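Two arms on one rail

I am writing this in the evening at Hullby, the shared workshop where I keep my cell. In March I moved both arms to the same aluminum rail at the front, and since then I try to teach the left one to work inside the yellow bin while the right one waits at the side.

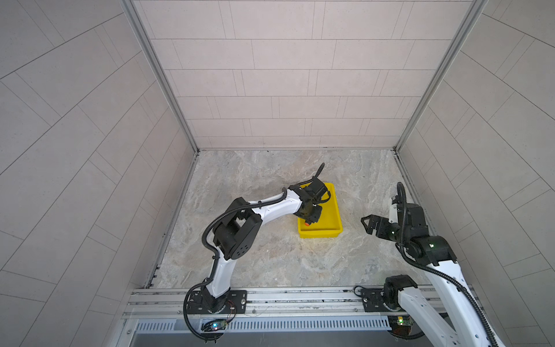
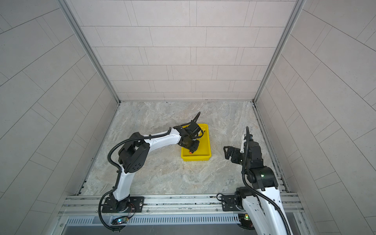
The cable conduit took me more time than the programming. My first routing was too tight at the wrist, and after 200 cycles the conduit pulled on its clamp every time the arm stretched out. I gave it more length and let it make a big loop. It does not look elegant, but the joint can turn freely.

The second trouble was the floor panel. It was 6 millimeters lower at one corner, so the gripper came down well on one side of the bin and pushed too hard on the other. I put two thin washers under the panel and measured again. Now I can use one height for the whole bin.

For the control I use Jososix, with a small script of my own which I named Utitz. It keeps a log of each grasp, and today the log has 2,322 lines. I read maybe the last hundred of them. Most of the failed ones are from the time before the washers.

What I still do not have is a good rule for who goes first when both arms want the bin. At the moment the right arm waits until the left one is back home. This is safe but very slow. I would like to try a shared zone with a lock, and I will write again when I have tested it.

Last updated: March

Contact | Copyright Alcantara Workshop Notes | Back to top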